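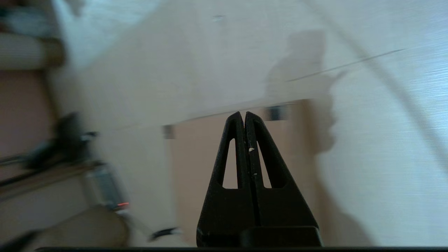
Black against a pale wall, up close.

The Plomwood Clippings Binder

Fan binder for magazine pages, posters, photocards, ticket stubs and whatever else you can't throw out

$117, binder and full set of pages

Okay, so if you've found this page you probably own a drawer. You know the drawer! Mine had every magazine cover my favorite actor ever did, two convention programs, a bunch of autographed postcards and a poster folded so many times his nose had a crease through it (I'm still sad). I'm Yen-ting Kwan, I run a little fan supply shop called Lurnora out of Clollport, and the Plomwood is the binder I wanted when I was fifteen and cutting up interviews on my bedroom floor.

I've been in fandoms pretty much nonstop since then. Right now it's Yurchenko, and if you haven't watched Yurchenko yet, please go do that and come back, the binder will still be here. The second season finale sent me straight to the newsstand for three copies of the same magazine, one to read, one to cut and one to keep whole. My sister thinks this is a problem. She has also borrowed the reading copy and not given it back.

What it holds

The big thing for me was magazine pages. Most collector binders are made for cards, and then you're stuck trimming a gorgeous full page interview spread to fit, and no thank you. The Plomwood takes a full magazine page with a bit of room on every side, so nothing gets bent getting it in or out. There are also fold-out sleeves for double page spreads, and they open flat so you don't lose half a face in the gutter.

Then there are the card pages, for photocards, trading cards and those tiny promo prints that come tucked in with the DVD. Fill every card page in the set and you've got 810 cards in there. I have not managed this. One of my customers is getting scary close and she sends me updates.

Ticket stubs and wristbands go in the narrow strip pages near the back. Those have a flap over the top, so your premiere ticket isn't going to slide out when you hold the binder upside down to show somebody something.

The details, for people who like details

Cover: fabric over board, with a blank window on the front for a photo
Colors: 5 (ink, cherry, moss, oatmeal and a very loud purple)
Rings: D-shaped, 6 of them, so big pages don't sag
Pages: acid-free, no PVC, clear on both sides
Page types: full page, fold-out spread, card, strip
Spine: clear pocket with a slip-in paper label
Closure: elastic band

The purple is my favorite and also my slowest seller, so make of that what you will. I wore a jacket in almost the same shade to a screening once and four different people asked where I got it, so I know you're out there.

Using it without wrecking your clippings

Take the staples out first. Please! They rust, and the rust goes right through the page. I use a butter knife and go slowly. If a magazine is glued along the spine, open it wide at the page you want and run a craft knife down the inside edge, with something under it that isn't your mother's table.

Newspaper is fussier. It yellows no matter how nice you are to it, and it'll share the yellow with its neighbors, so give each piece its own pocket. Slide a sheet of plain white paper behind it if the back is all car ads.

For autographs, let the ink dry overnight before you put them in. I'd also keep them away from the window. My signed cast photo spent one summer on a sunny shelf and the signature is now more of a rumor.

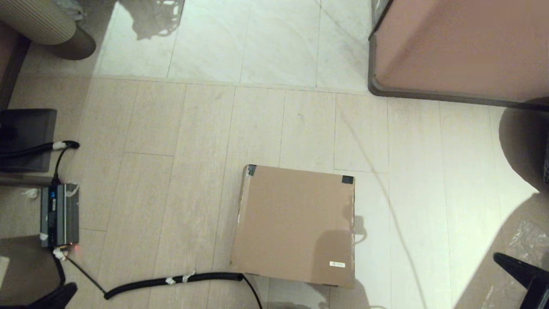 Closed cardboard box on the floor, with a coiled cable below it.

Shipping and returns

I pack orders myself, usually late in the evening with an interview or a commentary track going in the background, so if you write a fandom in the notes box at checkout I'll definitely read it and I'll probably have opinions. The pages ship already in the rings, in the order I like, which is full pages in front. You can move everything around, it won't hurt my feelings.

If the binder shows up with a dented corner or a ring that doesn't close, email me a picture and I'll swap it. If you just don't love it, you can send it back as long as you haven't filled it. Postage on that one is yours, sorry, it's a heavy thing.

Things people ask me

Will a poster fit? Folded, in a fold-out sleeve, yes. Flat, no, not unless it's one of the little ones from the middle of a magazine. I'd get a tube for the rest.

Can I buy more pages? Yep, all four types are sold as refills. Card pages run out fastest, usually right after a new set of promo cards drops.

Do you make one with a face on the cover? I don't, I'd need permission and I don't have it. The front window is there so you can put in any face you want. Mine changes with whatever I'm watching.

Is there going to be a smaller size? I'm working on one just for cards and I'm hoping for February. The sample I have now is really cute but the elastic is too tight, so it's going back. If you want an email when it's ready, put your address in the box at the bottom of the shop page and write "mini" next to it.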